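Home | Projects | Reports | Partners | Contact
Print this page | E-mail this page

Lulurness — interim progress report, handheld demonstration work
October 28, 2023
Prepared by Olga Carvalho for Benoît Besnard, Stusau

Benoît — short version first. Collection is on schedule, training is a bit behind, money is fine. Details below, sorry for the state of the formatting, wanted this with you before the review call. 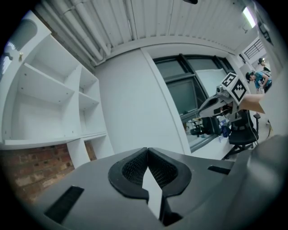
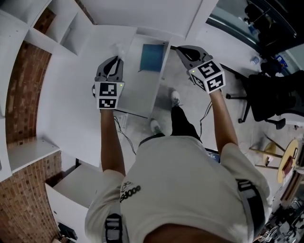
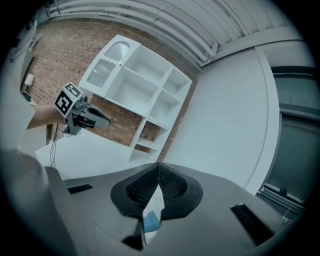
Where we are. 796 usable two-handed demonstrations in the set as of this report. Usable means both grippers tracked start to finish, and the streams line up in time. Anything that fails either check goes in a separate folder, we don't delete it. Duarte thinks part of that folder can be rescued with better pose smoothing. I'm less sure, but it costs us nothing to keep.

Method, for the new people on your side who haven't read the proposal. We record a person doing the task with two handheld grippers, no robot involved, and train a policy on the gripper trajectories plus the wrist views. The policy then runs on the two-arm setup at Drevden. The question you funded is whether knowing where the other hand is (the relative pose between the two grippers) helps on tasks where the hands have to cooperate. Handing over, holding one thing while the other hand pulls, that sort of job.

Result so far. Yes on handovers, unclear on the rest. We ran 19 handover trials with relative pose as an input and 19 without, same start positions, same objects. The version without it failed in nine more trials than the version with. Mostly the same failure — receiving hand closes early, a little short of the object. With relative pose the early closing nearly goes away. What's left is bad grasps at pickup, a seperate problem and not one this input was ever going to fix.

On the hold-and-pull task the difference is small enough that I don't want to put it in writing as a finding. Joaquim is rerunning with a different random seed. If it holds up it goes in the January report, if it doesn't we say so.

Tracking. Marker tracking is good when the grippers are side by side and gets worse when one crosses in front of the other. Expected. We tried three fixes:
- slower motion during crossings. Works, but operators hate it and the policy learns to be slow too
- filling short gaps from the inertial data. Works for short gaps, drifts on long ones
- throwing out the crossing segments. Bad idea, those are the segments we need

Going with the second one, with a cap on gap length. Long gaps get the whole demonstration rejected.

Time sync. Lost more days on this than planned. The two wrist streams were drifting against each other over a long session, not much, but enough to smear the relative pose at exactly the moment of handover. Abílio rewrote the start-up routine so the clocks get compared at the start and end of every recording and corrected after. Older recordings were reprocessed where we had the data. Please disregard the sync figure in the last report, it was measured on short clips only and made us look better than we were.

Operators. Four people trained now. Big differences in style between them, bigger than I expected. Joaquim tends to pause before each handover, Abílio doesn't pause at all. A policy trained on one person's data only does noticeably worse when started from another person's typical hand position. Mixing operators helps. We have not checked whether balancing the mix matters or if any mix will do. On the list.

Software. The processing pipeline (Patrício) now goes from raw recordings to training files with one command. It still falls over when a calibration file is missing, and the error message is useless. Duarte has a fix half written.

Behind schedule:
- training runs, waiting on shared compute
- second site. Drevden can only give us the arms for part of each week, so evaluation is the bottleneck, not data
- written protocol for new operators. Draft exists, needs a rewrite, its mostly in my head

Next period:
- finish hold-and-pull reruns
- ablation on operator mix
- handover with objects not in the training set — the one reviewers will ask for
- freeze the dataset format so Stusau can start on the viewer

Budget. No change to the total. I'd like to move what's left of the travel line into compute, if you are ok with that a one line reply is enough and I'll do the paperwork. Equipment line is spent except for spare cables and fingertip pads, which wear out faster than we budgeted.

One thing I need from you — a decision on whether the failed demonstrations get released along with the good ones. Duarte says yes, I lean yes, but it roughly doubles the storage and somebody has to host it.

Olga

Print this page | E-mail this page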